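4.2 Who got the work at the Kendwood site

I came to the Kendwood project with a simple plan: read the contracts, call the firms, and see how much of the building money stayed in town. The city had asked the developer, Mukileo, to give local small businesses first crack at every job, from site clearing to drywall. I figured the reading would take me a week (it took most of October!).

In all, 72 firms put in bids and 586 people worked on the site at one point or another. Sơn Hồ, who shared the phone calls with me, kept hearing the same complaint from the smaller shops. They could do the work just fine, but they couldn't float payroll while they waited to be paid. One paving crew told him they'd passed on a second contract for that reason alone, and I have to say it changed how I read the bid sheets after that.
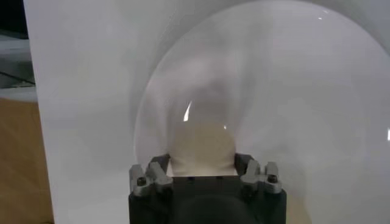
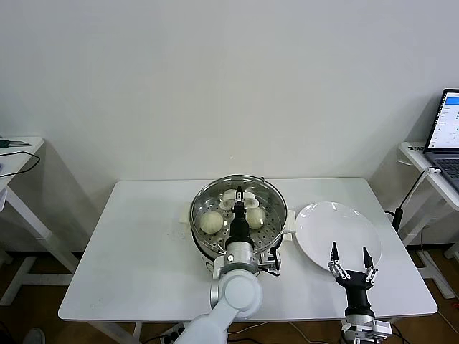 Figure 6. Two-finger gripper, seen from the wrist (first picture) and over a steamer with two buns (second picture).

So did splitting the big contracts into smaller ones bring in more local firms? It did for paving, painting and fencing, where new bidders showed up right away, but the electrical work went to the same few companies as before.

I'd love to say the electrical side was a fluke, but Navickas (2) found much the same pattern at Namport, where the bonding rules kept small electricians out. Kendwood's rules were looser on paper. In practice the insurance forms ran long, and two owners told me they gave up halfway through. I come back to those forms in Section 5, along with the payment dates.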